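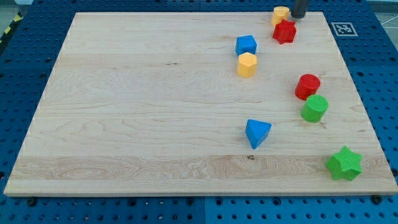

11/21/21 – Back on the oil problem. I've been putting off writing this up and now I have three weeks of scribbles on masking tape to turn into sentences, so bear with me. The short version is that the Mitico oil goes yellow on pale wood and I don't like it. On walnut you'd never know, and on cherry it's lovely, but maple like this board, creamy with just the odd faint brown streak, shows every bit of colour you put on it. The streaks are the part I'd like to keep. Put a yellow oil over them and the whole surface drifts to one sort of butterscotch and you lose the difference.

So, the offcuts. They all came from the one plank (the bundle from Won, the one with the twisted end) and I planed them the same morning. Half got sanded to 320 and half stayed at 180. I wiped everything down with water to raise the grain, let it sit overnight and knocked it back by hand. I did NOT do this on the last batch and the last batch felt like a cat's tongue after its first wash. Lesson learned, again, for what must be the third year running.

Mitico on four of them, Pliltura hardwax on four, plain food-grade mineral oil on two, and one bare for comparison. I kept a strip taped off on each so there'd be raw wood right beside the finish, and I'm so glad I did, as my memory of what colour a thing was on the weekend is useless.

Mitico: goes on beautifully, I'll give it that. Thin, soaks in fast, smells like a bakery that also sells paint. First coat looked great. Second coat, 96 hours later, is where the yellow came in, and it kept deepening on the two I left by the window. The 180 pieces went darker than the 320 ones, as you'd expect. End grain went really dark, almost tea coloured. If anybody wants the rest of the tin for walnut, it's on the second shelf with my tape on the lid.

Pliltura: fussy! You need a tiny amount, far less than feels right, and you have to buff it before it grabs. I left one piece too long while I answered the phone and it dried in ridges – had to scrape the whole face and start over. But the colour is very close to the wiped-with-water look, and the streaky bits stay streaky. Water beads nicely. It does feel a touch plasticky at 320. I tried one at 1000 grit out of curiosity and that was worse, it hardly took any finish and came up in patches.

Mineral oil: it's mineral oil. Pretty on day one, thirsty by day five. No yellowing that I can see. Fine if you enjoy re-oiling things, and I sort of do, but I can't expect that of people who buy a board as a wedding present.

Stain test was coffee, beet juice and mustard, left on for 60 minutes under upside-down jars and then wiped with a damp cloth. Mustard beat everything. Beet came off the Pliltura completely, left a pink ghost on the Mitico and a proper ring on the mineral oil. Coffee wasn't a bother on any of them except the bare one.

Humidity in the shop was 58 per cent when I started and I forgot to write it down after that, sorry. The furnace came on partway through, so treat the drying times with some suspicion.

Still to do:
Ask Meltel whether their white-tinted wax is all right for food contact. The data sheet talks about floors and nothing else.
Re-cut the ridged piece, it's too thin now to compare fairly.
Try one coat of Pliltura over a 240 sand, which might fix the plastic feel.
Buy more lint-free rags. The old flannel sheet is shedding and there's blue fuzz stuck in sample seven for good.

Oily rags go flat on the outside rail to dry, please, then into the metal can. I found two balled up under the bench last night and one of them was mine.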